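The Bonus Track Has to Go

I bought the new Skollia album in June, and then I bought it again last week, this time with 4 extra songs and a sticker. The record came out three months ago. It has already been reissued.

I would be less sore about this if the songs were any good. One is a rehearsal with somebody coughing through the bridge. Two are remixes, meaning the singer has been sent home and the drummer replaced by a dentist's drill. The last is the single again, only shorter, for radio stations in a hurry.

Tangen did the same thing with its Sernau box last year. Sernau made exactly one great record, 10 songs, over in the time it takes to do the dishes. The box runs to three discs. Among its treasures are seven tries at the same guitar solo, and after hearing them all I no longer like the one they picked. I used to think that solo fell out of the sky.

My friend Rebecca Santoro, who has 600 CDs and will defend each of them at dinner, tells me I'm missing the point. Fans want everything, she says. Fans also used to want the drummer's phone number, and the label had the sense not to print it.

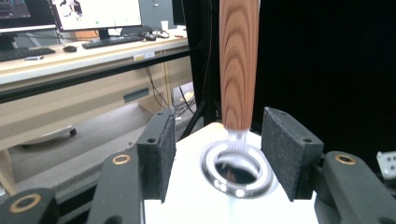

Liner notes are the other half of the swindle. The Prarnier anthology came with an essay, a family tree of former bass players and full lyrics, all set in type meant for ants. To get through it you need a magnifying glass, a proper one with a long wooden handle and a round clear lens, the kind detectives carry in cartoons. I got as far as the second bass player before giving up and putting on the first album, the one with nothing on it but the songs.

So leave the tapes in the closet. If a band left a song off, take their word for it. And if the label absolutely must sell me the coughing, let it have the decency to wait until Christmas.

September 20, 1999

Recent columns
Encores Should Be Earned
The Drum Solo: A Complaint
Why I Still Own a Tape Deck
Please Sit Down in Front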